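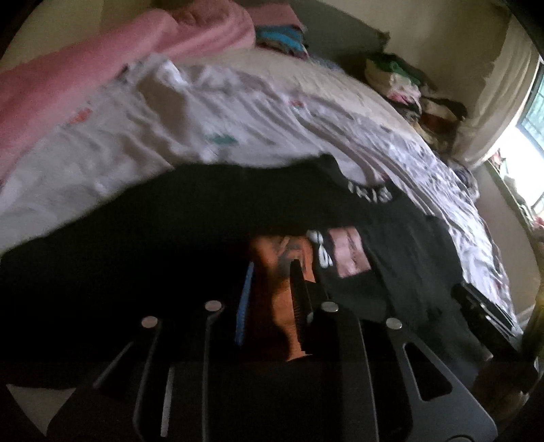 手持夹爪套件试用评审会 会议纪要

日期:2022-09-27
地点:Hilteo公司二楼小会议室
主持:Darius Avotiņš
出席:采购组、软件组、现场采集组
缺席:法务(书面意见会后补交)

一、上次会议遗留事项
1. Uriteck的正式报价已收到,报价单含税,不含运费。
2. Gazi的样机仍未到货,对方答复清关延误,没有给出新的日期。本次会议只评审Uriteck套件,Gazi的部分顺延。
3. 6月签的保密协议继续有效,不需要重签。

二、试用情况
现场采集组汇报。试用套件共3套,每套包括手持夹爪、相机支座、两副备用指垫和一只收纳箱。试用任务为卧室衣物整理,内容是在床上夹取、展开和叠放衣物。

握持和手感:采集员普遍认为握把位置合适,开合力度比上一代轻。连续使用时间长了以后手腕发酸,主要出现在需要抬高手臂的动作上。有人提出把相机支座后移,厂家回复支座位置是固定的,改动要另开模具。

指垫:指垫内侧的齿纹对棉质衣物夹持较稳,薄而滑的面料容易脱出。试用中更换过一侧指垫,目前该套左侧为蓝色、右侧为黑色。软件组要求今后同一套夹爪左右颜色的搭配保持一致,并在记录表中登记。

画面:广角镜头能同时拍到指尖和床面大部分区域,四角有暗边,软件组表示可以裁切处理。比较麻烦的是深色衣物。黑色印花衣物摊在白底印花织物上时,外轮廓清楚,黑色指垫靠近衣物后边界就不好分辨;衣物上颜色鲜亮的印花可以作参照,纯黑的部分没有参照。另外,窗户进入画面时会过曝,附近的小件物品看不清。

标定:每次拆装相机后都要重新标定。说明书中文版的步骤顺序有误,英文版正确。采购组已把错误页发给厂家。

三、讨论
关于换浅色指垫:软件组倾向于两侧都换成蓝色。采集组没有意见,但提出蓝色指垫夹蓝色织物时会有同样的问题,建议另备一副浅灰色的。主持人同意先向厂家询问是否有浅灰色现货,没有的话不做定制。

关于耐用性:Uriteck提供的资料没有写指垫寿命。会上商定自行测试,以开合1,000次为一轮,每轮结束后检查齿纹磨损和连杆销轴的松动情况。测试用旧衣物和床单,不用采集现场的物品。

关于减重:采集组希望握持部分减去约200克。厂家销售在电话里说可以考虑换外侧板材料,没有书面答复。采购组认为书面答复到手之前不应写进合同。

关于软件服务:随套件附带的数据上传服务由Caninow运营,按年收费。软件组试用后认为断点续传正常,权限设置太粗,只能按整个项目开放,不能按人开放。是否购买暂不决定,先使用本地存储。

四、决定
1. 试用期延长3周,套件继续留在现场采集组。
2. 暂不下批量订单。厂家书面答复减重和指垫颜色两项后再议。
3. Gazi样机到货后,用同一间卧室、同一批衣物重复相同任务,便于对照。
4. 采集时拉上窗帘,开室内灯,摆放方式暂不改变。

五、待办
采购组:联系Uriteck,索取浅灰色指垫现货信息和书面答复;向Gazi确认到货日期。
软件组:整理裁切参数,列出边界难以分辨的片段,交采集组参考。
采集组:做开合测试,填写记录表;记录表增加“左右指垫颜色”一栏。
Darius Avotiņš:与Caninow沟通按人设置权限的问题,询问不含上传服务时套件单价是否调整。

下次会议时间待Gazi到货后另行通知。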